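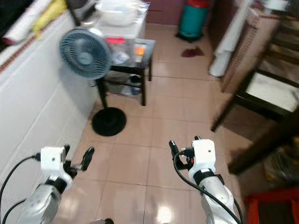 Home | Diary | Older entries | Write to me

What do you do with a narrow tiled room when summer gets this sticky? Put a fan on the floor, clear whatever you can off the tiles, and leave the door open at night.

June 30, 2023

I love this little room again! I spent the whole morning in it with the radio on and hardly noticed the time. The fan has its spot now, right in front of the small black table, and I've got it turned toward the left wall, the side with the white tiled ledge. Raimonds thinks it should point at the door. We tried it his way for nearly 9 minutes and I turned it back.

The floor got two buckets of soapy water and a rinse, and I did the grout by the ledge with an old toothbrush - so satisfying, I can't tell you. Beige tile hides everything until you get down on your knees with it. Then I wiped all the shiny tiles on the ledge and ran out of vinegar four tiles from the end, so that's for tomorrow.

The table I'm keeping, whatever Reet says. It came from the secondhand place in Horkville, 4 dollars, and it has a lower shelf, which swallows all the odds and ends I never find a home for. The white bowl stays on top with its plastic over it. I do want to go through that shelf properly (there are things down there from October, I'm sure of it) but it was too hot by noon and Kaja called about the bus to Tamden.

Still to do: vinegar, a hook for the yellow cloth, ask Edgars if he wants the spare bucket back. Peaches if they have them.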